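Course handout 2: The Work Table
Bench Skills for Small Objects, evening course
Teacher: Duván Sotelo
Room: Rantala building, ground floor

Before you read

This handout belongs to the second lesson. Please read it at home one time and bring it with you, as we will write on it. The words in the list at the end are the ones I will use when I speak, so it helps if you know them already.

1. Why we begin with the table

Many students want to start with the object. They take it in the hand, they turn it, they ask what glue or what cloth they should use. I understand this, but most of the mistakes I see in the first weeks come from the surface on which the work is done. A bead rolls away. A glass stopper is put down on a shiny top and the student cannot see where its edge is. A small part has the same color as the table and it is swept to the floor with the dust.

For this reason the first two lessons are about the table only. We will handle very few objects, and the ones we handle will be cheap.

2. Dark and matte, or light and smooth

In the school where I learned, all tables were white. It was believed that white is clean. White does show dirt well, and for sewing or for paper with dark ink I still prefer it. But for glass, for glazed pieces and for anything glossy, a white top throws light back into the eyes, and after one hour you are tired.

A dark, matte top behaves differently. It takes the light and gives little back. A strong color placed on it can be found quickly, even when the lamp is weak and even when you look from a low angle. Try this with a violet piece, then with a gray one. The violet you will find at once. The gray one you may need to look for, and a black one you should not put there at all without a light cloth under it. 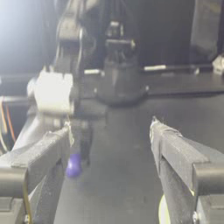

The rule we use in this course is simple: the surface should be far from the object in color, and it should not shine. If the object is glossy, the second part of the rule is more important than the first. A glossy object already has its own bright spots, and you need these spots to read its shape. When the table shines too, you cannot tell which light belongs to which.

3. Looking from close

When the eye comes very near to the table, the distances change. A thing the size of a grape looks far from your fingers when it is almost touching them. Things also become blurred, and a blurred edge makes us guess. Students who guess usually close their fingers too early.

Do it in this order. First look from above, at normal sitting height, and decide where the object is. Then go down with the head slowly. Then bring the hand. If you lose the edge of the object, go up again - there is no shame in this, I do it every day.

4. Space around the object

Leave free space on all sides of a small rounded object, at least the width of your palm. Tape, thread and wire should be kept away from it. A loose end of thread is the most common reason why something gets pulled over, and you do not feel it when it happens. Cut tape cleanly, because a frayed edge catches.

Do not keep two things in the free space "only for a moment." In my old workshop in Sturkitia we lost a very nice blue stopper in this way, in December, and I still have the box for it.

5. Exercise for home

Take one small rounded object with a strong color. Put it on a dark, dull surface and turn off the ceiling light. Use one lamp from the side. Write down:

where the brightest spot on the object is
whether you can see the edge where it touches the table
what changes when you lower your head

Now repeat on a light surface with the same lamp. Two or three sentences for each surface are enough. Please do not use an object that can break. A button or a large bead is good.

6. Words for this lesson

Matte: without shine.
Glossy: smooth and with shine.
Raking light: light that comes from the side, low over the table.
Clear zone: the free space around the object.
Contrast: how different two colors or two tones are from each other.

Written answers should be given to me on paper by June 15, 2026. If you miss a lesson, you can collect the handout from the shelf next to the door.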